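December 31, 2010

Sodel noise complaint, continued. Building the reference listening position for fan tests. Goal is a background low enough that a desktop at idle can be measured at all.

Room floor with ventilation off is still too high. Low hum, steady, strongest near the north wall. Traced it by ear to the Ralmont transformer in the corridor cabinet. Cannot be switched off during the day.
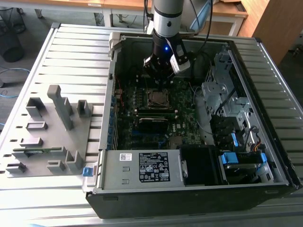
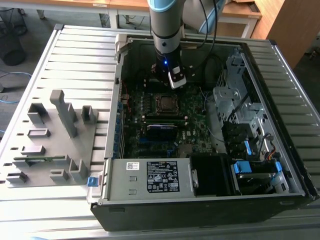 Desktop tower on its side, side panel off.

Bartosz Pawlak read the draft setup and objected to the weighting. His point was that A-weighting throws away most of what people complain about in the Sodel offices -- the hum sits well below where the curve is kind to it -- and that we should log unweighted third-octave bands and apply the curve afterward. Agreed. Raw bands from now on.

Other changes since the last entry:

Foam wedges moved off the floor and onto the north wall. No effect at the hum frequency, as expected for that thickness. Some improvement in the flutter between the door and the cabinet.

Microphone stand was picking up vibration from the floor. Put it on 2 layers of sorbothane. Cable now taped along the boom so it doesn't tap.

Kuhlmann preamp drifts after power-up. Readings settle if it is left on for some 3 hours. Leave it on overnight and calibrate before each series, then again after. Discard the series if the two disagree.

The Hulik enclosure drawings show the intake grille with square-edged slots. Would expect tonal noise at the higher fan speeds. Asked Imani Ndung'u for the version with rounded edges, no reply yet.

To do: background log overnight with the corridor door shut, 4 positions, same gain at all of them. Check whether the hum level changes with building load. Find the missing windscreen.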